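Articles > Open Issues > Companion Animals > Full Text

We use cookies to remember your reading preferences. By continuing to browse you accept our cookie notice.

4. What Owners Told Us About Keeping an Older Horse

4.1 The decision to stop riding

We had expected, going into this part of the study, that owners would be able to point to a moment when their horse retired. The survey even asked for it in so many words, with a blank line for the month and year, and it is fair to say that this blank line gave our respondents more trouble than any other item on the form. We mailed the survey to 2,000 households on the boarding and breed lists for the Nestley and Kalter areas and got 676 usable forms back, and a great many of those had the date line crossed out, or filled in twice, or filled in with a small essay running up the margin. We are grateful for the essays. Much of what follows comes from them.

The usual story was a slow one. A horse that had been ridden hard for years would be ridden a little less one winter, then only at a walk, then only by a grandchild or a neighbor, and at some point the saddle simply stayed on its rack. Owners tended to describe this stretch of time with real tenderness, and many seemed surprised, once they sat down to write about it, at how long it had gone on. Soreness in the hocks or feet came up often as the first sign, but so did changes in the owner's own life: a new job, a bad knee, a divorce, a long drive to the barn that had stopped being worth making after dark.

For the coding of these answers we set aside our original two groups (working and retired) and added a third, which we called "easing off." The wording came straight from one of the forms. Two of us read every written answer separately and then met to talk over the ones we had placed differently, and these talks were some of the most pleasant hours of the whole project, even though they ran well past what we had planned for. The hardest cases were broodmares. Many had not been under saddle in years but were very much still working in the eyes of their owners, and after some back and forth we left them in the working group until their last foal was weaned.

4.2 Company, chores, and the daily visit

Once a horse was no longer ridden, the thing owners wrote about most was the visit itself. They went to the barn to groom, to pick out feet, to soak the hay or mix the senior feed, and to stand around for a while. More than 9 owners used the word "stand" in just this way, as if it were an activity of its own, and we have come to think that it is. The interviews held at the Prollska barn in May helped us here, as the chores could be talked over while they were being done, and people will often say more with a brush in their hand than they will at a kitchen table.

Figure 2. Two tapered gripper fingers and a dark charcoal-gray board.
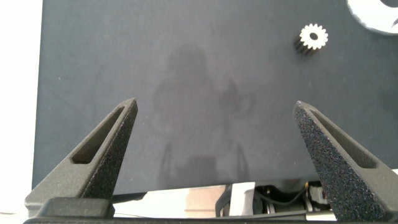
One owner from the Kalter area told us she did not care for the word "retired" at all, and asked that we put her objection on record. Her gelding still had a job, she said, and the job was to be glad to see her and to keep the young horses polite, and if anything he was better at it now than he had been at trail riding. She added that she spent more time with him than she ever had when she was riding, and that her family had stopped asking when she would be home for supper.

We found her remark helpful, and it sent us back to the forms to look again at the answers on time spent. Our first reading had treated grooming and feeding as leftovers, the part of horse keeping that remains when the riding is taken away. Owners in the easing-off group did not write about it like that. They wrote about learning which side their horse liked to be scratched on, or noticing a runny eye early, or finding out after many years together that a mare they had always thought of as sour was mostly just tired of the girth. A few wished they had slowed down sooner.

There were harder answers too, and we do not want to pass over them. Board costs the same whether or not the horse is ridden, and some owners were plainly worried about how long they could go on paying it. Others felt judged at their barn for keeping a horse they did not use. We take up the question of money in Section 5, where the boarding records from Nestley are set next to what the owners reported.

2 comments | 9 shares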